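From: Shakuntala Singhal
To: Nindel House residents and staff list
Date: Monday, February 4, 2019
Subject: Re: Phone cases at the intake counter

Dear colleagues and residents,

Thank you to those who responded to the draft procedure for cleaning shared telephones. I am replying to the full list, as several of the questions sent to me privately were close to the one raised by Mr. Dlamini, whose message is quoted here with his permission.

> On behalf of the second floor, I would like to ask for clarification
> of item 4 in the draft. It states that each telephone is to be
> "removed from its case and cleaned on all surfaces." Our staff have
> been wiping the telephones with the case on, at the end of every
> shift, and have had no complaints. Taking the cases off takes time,
> and two of ours are now so stretched at the corners that they do not
> hold well. Is removal required every time, or would once a week be
> enough? I would also like to know who is to pay for replacement
> cases, and whether we may keep our own colors.
>
> Sipho Dlamini
> Second Floor Coordinator

The office has considered these points together with Ms. Woldemariam, who is responsible for supplies, and our answers follow.

Removal of the case will be required once a week, and after any spill. The daily wipe may be done with the case on. Item 4 will be reworded to make this plain. The concern behind the original wording was the inside of the case, where dust collects and is pressed against the back of the telephone for as long as the case stays on. A cloth passed over the outside does not reach it.

The work should be done on a hard, flat surface that has been wiped down first. Desks with papers on them are not suitable, and neither are upholstered chairs. Set the empty case down with the open side up, so that the inside can be checked before the telephone goes back in. 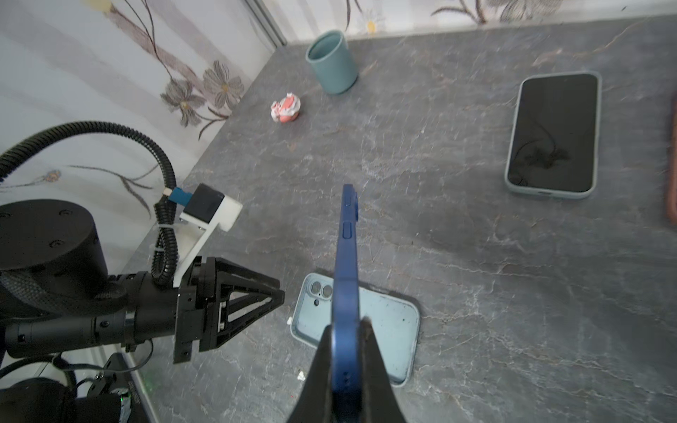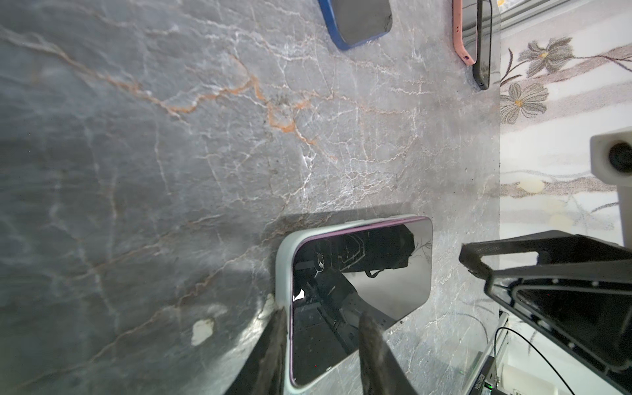 As to the order of work, please clean one telephone at a time and return it to its own case before starting on the next. In the fall, three telephones on the first floor were put back in the wrong cases, and messages intended for the nursing desk went unanswered for most of an afternoon. The cases were of the same make but not of the same model, and the camera openings did not line up. If a case needs to be forced, it is the wrong case.

Use the dry microfiber cloth first and the slightly damp one second. Liquid should never be applied directly to the telephone. Particular care is needed at the speaker holes and around the side buttons – the soft brush in the supply drawer is intended for these, and nothing sharp should be used in its place. The inside of the case may be wiped with the damp cloth, but it must be left to dry fully before the telephone is put back.

On the matter of cost, replacement cases will be charged to the general supplies account and not to individual floors. The budget for the current period is 1250 dollars, which also covers cloths, brushes and charging cables. Requests should go to Ms. Woldemariam in writing, with the telephone's inventory number. Stretched or cracked cases will be replaced without further question. Cases that are merely scuffed will not.

Floors may keep their present colors. Ms. Awasthi has pointed out that color is how most of the evening staff tell the telephones apart, and the office has no wish to disturb an arrangement that works. We ask only that no floor adopt a color already in use by another – please check with the front desk before ordering.

The revised procedure will take effect in March. Printed copies will be placed in the binder at each desk, and the earlier sheet, which is headed "Handset Care," should then be discarded. Further comments may be sent to me or to Mr. Le Roux at extension 54.

Sincerely,

Shakuntala Singhal
Office of Residential Services
Nindel House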